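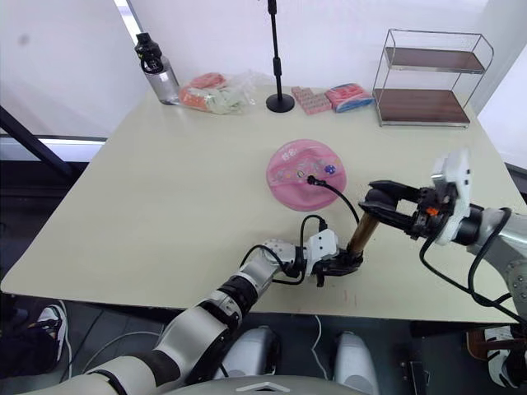
2 min read

Heating Oil at Home: Getting Through January

December 26, 2019

If your house runs on oil, most of the trouble you'll have this winter starts at the tank or the filter. A little checking now is cheaper than an emergency call on a Sunday night.

Read the gauge, then check it

The float gauge on a basement tank can stick. Unscrew the clear cover, push the float down gently with a finger and let go. It should bob back up to where it was. If it stays down, the gauge is bad and you should go by your delivery slips until it's replaced. Never unscrew the gauge body itself on a full tank.

Write the reading on a card once a week, same day each week. Our place in Hultine is 2,000 square feet with old windows, and the card shows we burned 1,319 gallons last winter. In a cold spell it goes through up to 8 gallons a day. Once you know your own number you can order at a quarter tank without guessing.
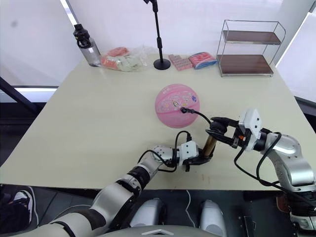 Keep the fill and vent pipes clear

Both pipes are outside, usually on the driveway side. Shovel a path to them before the truck is due. The vent cap must be open. Snow, ice or a wasp nest in the vent can keep the tank from breathing while it's being filled. The driver listens for a whistle from that pipe and will stop the fill if there isn't one.

If you've ever had an old tank taken out, make sure the old fill pipe was taken out too. Oil has been pumped into basements with no tank in them.

Change the filter once a year

Most people have this done with the annual tune-up. If you do it yourself, shut off the burner switch and the valve at the tank first. Put a drip pan under the canister. Replace the cartridge and both gaskets, wipe the rim clean, and bleed the air out before you restart. Keep the old cartridge in a lidded can until your town's hazardous waste day.

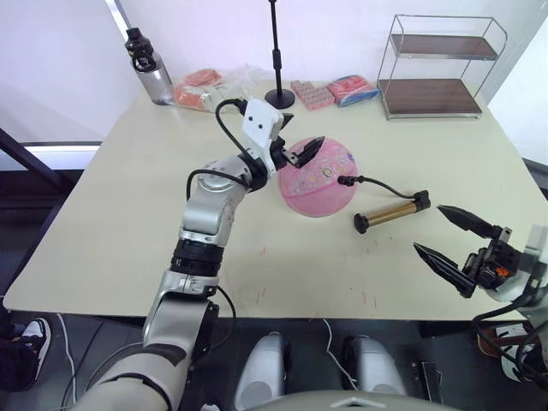
Kwiatkowski, Home Heating Columnist

If you run out

Turn the burner off at the switch. Don't keep hitting the reset button. One press is enough, and more can flood the chamber with oil. Our dealer, Gokerus, charges $90 for a prime and restart after hours, on top of the delivery, so ask yours what the fee is before you need to know.

Outdoor tanks

Regular heating oil starts to thicken in hard cold. Ask for a winter blend before the temperature drops. An additive poured in after the line has gelled won't do much until the line warms up.

Small spills and smell

Cover a drip with plain clay cat litter, leave it overnight, and sweep it into a metal can. Wash the concrete with dish soap and hot water. Repeat if the smell comes back. For anything bigger than a drip, close the tank valve and call the dealer.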